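Envoyer par courriel | Imprimer

Apprentissage par démonstration – Travaux pratiques
Séance 2 : constituer un jeu d'exemples pour une tâche de tri à deux bras
Responsable du module : Esi Adjei

Objet de la séance

Les étudiants recueillent des démonstrations destinées à l'entraînement d'une politique de manipulation. Une démonstration réunit les flux vidéo, les positions articulaires et la consigne en langue naturelle. Les pièces à trier, cartes électroniques et faisceaux de fils, sont présentées dans un plateau en inox, entre quatre bacs jaunes. L'enregistrement est assuré par le logiciel Skoden.

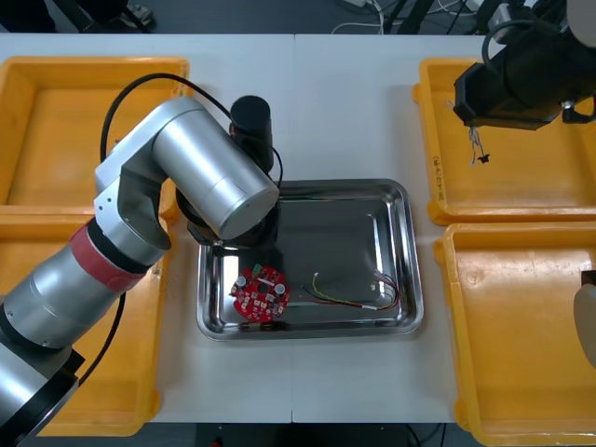
2.1 Ce que voit la caméra de poignet

La vue fixe renseigne sur la disposition générale ; elle distingue mal les objets minces. La vue de poignet montre ce qui se trouve entre les doigts de la pince, ici un fil rouge et un fil noir à l'extrémité dénudée, ainsi que les brins voisins terminés par de petits connecteurs blancs. On vérifiera la netteté des deux vues avant chaque série. 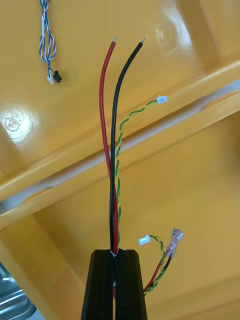

Dernière mise à jour de la page : 18 mars 2025

Les objets souples posent une difficulté particulière : leur forme change à chaque saisie. Il convient donc de varier la position initiale des faisceaux, l'orientation des connecteurs et le point de prise. Chaque binôme fournit 40 démonstrations, soit environ 68 minutes d'enregistrement. Un épisode interrompu est conservé et reçoit l'étiquette « incomplet ».

2.2 État initial et annotation

L'annotateur relève, au début de l'épisode, le contenu du plateau et celui de chaque bac. Dans la vue suivante, on noterait pour le plateau une carte rouge de forme ronde, un petit module blanc et un composant gris à fils rougeâtres ; deux câbles courts se trouvent dans le bac supérieur gauche et un faisceau torsadé dans le bac supérieur droit. La fonction d'une pièce n'est pas inscrite si elle n'est pas certaine.
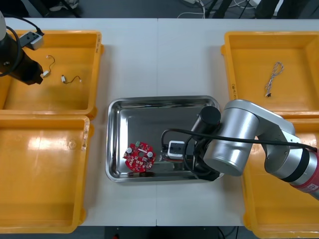
2.3 Travail à rendre

Le dossier comprend les épisodes au format Ralance, la grille d'annotation et une note de 6 pages au plus sur la diversité des exemples recueillis. Il est déposé sur l'espace du module avant la séance 3.

Contact : secrétariat pédagogique, Institut Wuvau | © Institut Wuvau | Haut de page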